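工单：呼气检测结果上传后被退回，案件页面显示“观察期不足”
提交单位：Findcombe 警局，拘留登记处
提交人：Ramil Castillo
处理人：Aisyah Nair
涉及系统：Ekska 呼气酒精检测仪、Strobel 转发网关、Flestero 案件管理系统
建单日期：2020年10月2日
优先级：高
状态：已解决，保留观察

情况说明（Ramil Castillo）

夜班处理了一起酒后驾车案，当事人撞上路边院墙，没有人受伤。带回局里以后按流程做呼气检测，观察期够了才让他吹气，两次样本都有效，检测仪打印的纸条也正常。但是在 Flestero 里打开案件，呼气检测那一栏是空的，下面有一行红字：“观察期不足，结果未采纳”。

我先以为是选错了案件，把案号核对了一遍，没有错。然后在检测仪上点了“重新发送”，还是同样的提示。换了一个账号登录 Flestero 再看，也一样。

纸条上观察开始时间是 01:31，第一次吹气是 01:52，中间隔了二十一分钟。规定是 900 秒，怎么算都够。早上要把材料交给检察官那边，请尽快看一下。纸条已经扫描，附在工单里。

补充一点：上一个班的同事说六月以后碰到过类似的提示，当时重新发一次就过了，所以没有报。

第一次回复（Aisyah Nair）

收到。请先做下面几件事：

不要在检测仪上删除这条记录，也不要重置检测仪。
不要再点“重新发送”。每点一次，网关就多一条待处理记录，查日志的时候很难分清哪条是最初那条。
把纸条原件单独存放，和案卷放在一起。
告诉我检测仪屏幕右上角的时间，以及你们登记台电脑的时间，两个同时看。

检察官那边如果等不及，可以先用纸条扫描件，在 Flestero 的“人工附件”里上传，备注写“电子结果待补”。人工附件不经过观察期校验，不会被退回。

回复（Ramil Castillo）

检测仪 04:26，登记台电脑 04:26，两个一样。人工附件已经上传，备注按你说的写了。

我点“重新发送”一共点了三次，你没回之前点的。

排查记录（Aisyah Nair）

一、时钟

检测仪和登记台电脑时间一致。远程登录网关看了系统时间，也一致，时区设置正确。Flestero 服务器时间和校时源一致。排除时钟偏差。

二、检测仪原始记录

从检测仪导出了这一案的原始文件。里面观察开始时间 01:31:08，第一次样本 01:52:40，第二次样本 01:56:15。空白测试和校准检查都通过，没有口腔残留酒精的标志。原始文件没有问题，和纸条一致。

三、Flestero 收到的内容

在 Flestero 的接收日志里找到了对应的报文。第一次样本时间是 01:52:40，和检测仪一样。观察开始时间写的是 01:44:57，和检测仪不一样。Flestero 用这两个时间相减，得到 463 秒，低于 900 秒，所以退回。Flestero 按照收到的数据处理，校验本身没有出错。

四、网关

检测仪每案至少发两条消息，第一条在按下“开始观察”时发，第二条在检测结束后发。网关把两条合并成一份报文再交给 Flestero。

查看网关日志，01:31:08 检测仪发出了“开始观察”。这条消息进了队列，到 01:44:57 才处理。网关当时正在补传交通罚单的数据，罚单和呼气检测共用一个队列，一批 50 条，前面的批次没处理完，后面的就等着。

合并报文的时候，网关填的是它自己处理这条消息的时间，没有用消息里带的时间。队列空的时候两个时间只差一两秒，看不出来。队列一堵，观察开始时间就被往后推，观察期就显得短了。

五、为什么以前重新发送能过

这一点还没有完全弄清楚。从日志看，“重新发送”有时会把两条消息都发一遍，有时只发检测结果那一条，和检测仪上停留在哪个菜单有关。如果只发结果，网关找不到对应的“开始观察”，观察开始时间一栏留空，Flestero 对空值的处理是提示人工确认，值班人员点了确认就过了。Ramil 这次重发的时候，网关里还留着原来的“开始观察”，所以每次都合并成同样的错误时间。

这意味着六月以后有一些记录可能是靠人工确认通过的，要另外查。 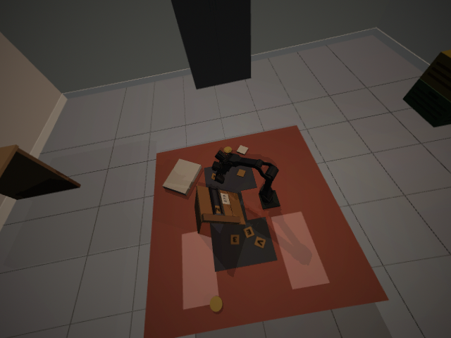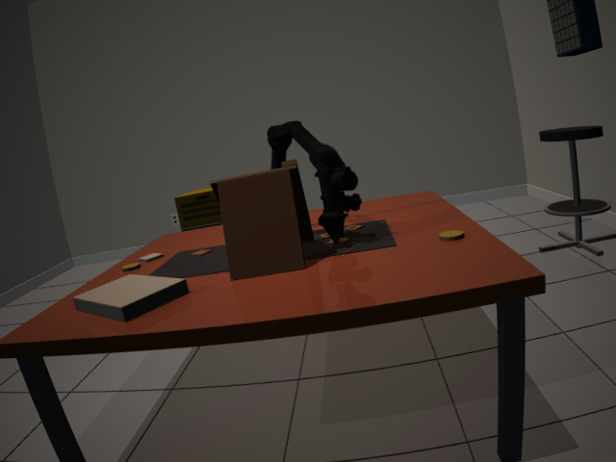

网关填错了观察开始时间，会不会影响呼气数值本身？

数值由检测仪测出并写入原始文件，网关只负责转发和合并，不参与计算。这一案两次样本的数值在检测仪、纸条和网关报文里完全相同，受影响的只有观察开始时间这一个字段。

回复（Ramil Castillo）

明白了。那正式的电子结果什么时候能补进去？辩护律师如果调系统记录，会看到一条“观察期不足”，我需要知道怎么说明。

另外今天晚上还有夜间路检，估计会送人进来。如果到时候还没修好，我们怎么做？

回复（Aisyah Nair）

今晚的临时做法：

网关上的罚单补传我已经暂停，恢复之前不会再有大批数据占用队列。罚单晚一天进系统没有影响，交通组已经同意。
值班人员按下“开始观察”以后，在登记本上手写时间，并由在场的第二名警员签字。
检测结束后等结果自动上传，不要手动重发。
案件页面如果仍然提示“观察期不足”或者要求“人工确认”，都不要点，截屏发到本工单。

关于退回记录：那条“观察期不足”不能删，Flestero 里也不允许删。补传正确结果以后，旧的那条会显示为“已被更正”，后面带更正原因和操作人。我会出一份书面说明，写清楚检测仪原始时间、网关处理时间和差异原因，附上两边的日志，你可以放进案卷。要不要在庭前主动提交，由检察官决定，这个我不能给意见。

修改记录（Aisyah Nair）

修改网关的字段映射。观察开始时间改为取消息内的时间，网关处理时间另存为一个字段，不参与校验。
呼气检测单独使用一个队列，和罚单、停车、事故报告分开。
“观察开始时间”为空时，网关不再上传，改为留在待处理列表并向登记台弹出提示。
修改前的配置已备份，存放在网关的归档目录，文件名带工单号。

修改先在测试环境做。用检测仪的演示模式发了一组数据，同时往罚单队列里灌数据让它堵住。旧配置下可以复现错误，观察开始时间比实际晚十一分钟。换成新配置，观察开始时间和检测仪一致，Flestero 正常采纳。

正式环境在交班间隙更新，网关重启一次。重启期间检测仪可以照常使用，消息存在检测仪本机，网关恢复以后自动发出。

补传和复查（Aisyah Nair）

Ramil 这一案已用原始文件补传，Flestero 显示“已采纳”，观察期 1292 秒。旧记录和三次重发的记录都标为“已被更正”，指向同一份书面说明。人工附件保留，备注改为“电子结果已补”。

六月以后的数据也查过了。观察开始时间和检测仪原始文件相差超过一分钟的记录，加上观察开始时间为空、靠人工确认通过的记录，合计 9 条，不含本案。逐条对了原始文件，实际观察期全部达到 900 秒，没有一条需要撤销检测结果。清单已经发给 Ramil 和证物室，由局里决定是否逐案通知检察官。清单里有案号，不贴在工单里。

回复（Ramil Castillo）

清单收到。案件页面看过了，结果在，更正说明也能打开。昨晚路检送来两个人，都是自动上传，没有红字。登记本上手写的时间和系统里的一致，差不到一分钟。

有两个小问题。一是登记台弹出的提示窗口会挡住指纹录入的界面，能不能移到旁边。二是手写时间这件事还要不要继续。

回复（Aisyah Nair）

提示窗口的位置可以在登记台电脑上改，进“通知设置”，选“右下角”，保存后重新登录生效。如果选项是灰的，说明当前账号没有权限，用班长账号改。

手写时间请再保留一段时间，等罚单补传恢复、队列跑满一次没有问题再停。恢复时间我会提前在工单里通知。

关于检测仪“重新发送”按钮在不同菜单下行为不一致，已经另开工单转给 Ekska，这边不再跟。在他们答复之前，登记台的操作卡上加了一行：需要重发时，先退回主菜单，再进入该案记录。

回复（Ramil Castillo）

窗口改好了，用的班长账号。操作卡已经换成新的，旧的收走了。

最后更新（Aisyah Nair）

罚单补传已恢复，积压数据全部处理完。补传期间登记处做了一次呼气检测，观察开始时间和检测仪一致，结果自动采纳。手写时间可以停止，登记本按原来的格式填。

网关日志保留期由原来的三十天延长到一年，避免以后调取时已经被覆盖。

状态改为已解决。如果再次出现“观察期不足”，请直接在本工单下回复，附截屏和纸条，不用新建。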